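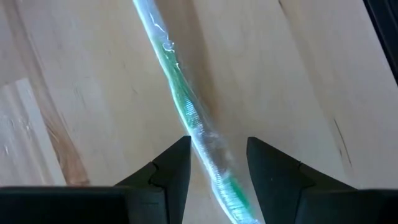

집성목 상판

집성목 상판은 폭이 좁은 원목 각재나 판재를 접착제로 이어 붙여 넓은 판으로 만든 탁자용 상판이다. 작업대, 책상, 식탁, 조리대 등에 쓰인다. 가구 업계에서는 집성판이라고도 하며, 얇은 단판을 결이 엇갈리게 겹친 합판이나 목재 섬유를 압축한 섬유판과는 구별한다.

구조
집성목 상판은 같은 두께로 켠 목재를 나란히 놓고 측면을 접착해 만든다. 각 층재의 섬유 방향은 대개 상판의 긴 변과 나란하다. 길이 방향으로 한 토막이 끝까지 이어지는 것을 솔리드 집성, 짧은 토막을 길이 방향으로도 이은 것을 핑거조인트 집성이라고 한다. 핑거조인트는 토막 끝을 톱니 모양으로 깎아 맞물리게 하는 방식으로, 이음이 윗면에 톱니로 드러나는 것을 탑핑거, 옆면에 드러나고 윗면에는 직선으로만 보이는 것을 사이드핑거로 나눈다.
넓은 통판은 습도에 따라 한쪽으로 크게 휘는 일이 잦다. 좁은 재를 나이테 방향을 번갈아 배열해 붙이면 휨이 여러 방향으로 나뉘어 전체 변형이 줄어든다. 다만 폭 방향의 수축과 팽창은 그대로 남으므로, 다리나 틀에 고정할 때는 긴 홈을 낸 철물이나 8자 철물을 써서 상판이 움직일 여유를 둔다.

수종
밝은색 상판에는 자작나무, 소나무, 가문비나무, 고무나무, 물푸레나무가 많이 쓰인다. 자작나무는 결이 곱고 비교적 단단하며 색이 옅다. 소나무는 가볍고 가공하기 쉬우나 눌린 자국이 잘 남고, 옹이와 송진이 나타난다. 어두운색 상판에는 호두나무와 멀바우 등이 쓰인다. 같은 수종이라도 변재와 심재의 색이 달라, 심재가 섞인 층재에는 황갈색이나 적갈색 줄이 생기기도 한다.

외관
층재마다 색조와 결이 조금씩 다르기 때문에 표면에는 가는 접합선과 띠 모양의 색 차이가 나타난다. 이를 줄이려고 색이 비슷한 재를 골라 붙인 제품은 상등급으로 분류되며 값이 비싸다. 등급 표시는 판매처마다 다르지만 앞면과 뒷면의 상태를 각각 문자로 적는 방식이 흔하다. 무늬의 차이와 작은 옹이는 보통 결함으로 보지 않고, 접합선이 벌어지거나 갈라진 것은 결함으로 본다.

제작
목재는 먼저 실내에서 쓰기에 알맞은 함수율까지 건조한다. 이어 대패로 면을 맞추고 폭과 색에 따라 선별한 뒤 접착제를 발라 압체기에서 조인다. 접착에는 초산비닐계 수지와 우레탄계 수지가 주로 쓰이고, 물을 자주 접하는 조리대에는 내수성이 높은 것을 고른다. 접착제가 굳으면 양면을 다시 깎아 두께를 맞추고 연마한다.
트랄트소프(Traltthorpe)의 목공소 무달리아르(Mudaliar)는 폭 27mm의 층재를 붙인 작업대용 상판을 제작한다. 이 목공소의 상판은 길이 2000mm가 기본 규격이며, 설계자 레카 드수자(Rekha D'Souza)가 정한 방식에 따라 다리와 상판을 분리할 수 있게 되어 있다. 같은 지역의 스키스틱스(Skistix)는 재단하고 남은 짧은 토막을 받아 핑거조인트 판을 만든다.

마감
마감은 크게 오일, 왁스, 도막형 도료로 나뉜다. 오일은 목재에 스며들어 결을 살리고 부분 보수가 쉽지만 정기적으로 다시 발라야 한다. 폴리우레탄 바니시 같은 도막형 도료는 물과 얼룩에 강한 대신 흠집이 깊게 나면 넓은 면을 갈아 내고 다시 칠해야 한다. 수성 도료는 누렇게 변하는 정도가 적어 밝은 목재에 선호된다. 마감은 윗면과 아랫면에 모두 해야 하며, 한 면만 칠하면 양면의 수분 흡수량이 달라져 판이 휜다.

사용과 보수
작업대로 쓰는 상판에는 긁힌 자국, 눌린 자국, 얼룩이 생긴다. 얕은 긁힘은 고운 사포로 결을 따라 문지른 다음 같은 마감재를 바른다. 눌린 자국은 젖은 천을 덮고 다리미로 짧게 열을 주면 섬유가 부풀어 어느 정도 회복되는데, 섬유가 끊어진 자국에는 효과가 적다. 뜨거운 그릇이나 습기로 생긴 흰 얼룩은 대체로 도막에 머물러 있어 마감층만 손보아 없앨 수 있다. 철분과 탄닌이 반응한 검은 얼룩에는 옥살산 용액을 쓰고 물로 충분히 닦아 낸다.
접합선이 벌어진 경우에는 틈에 접착제를 넣고 죔쇠로 조인다. 틈이 길면 접합선을 따라 톱으로 켜서 면을 새로 맞춘 다음 다시 붙인다.

같이 보기
합판
구조용 집성재
핑거조인트
작업대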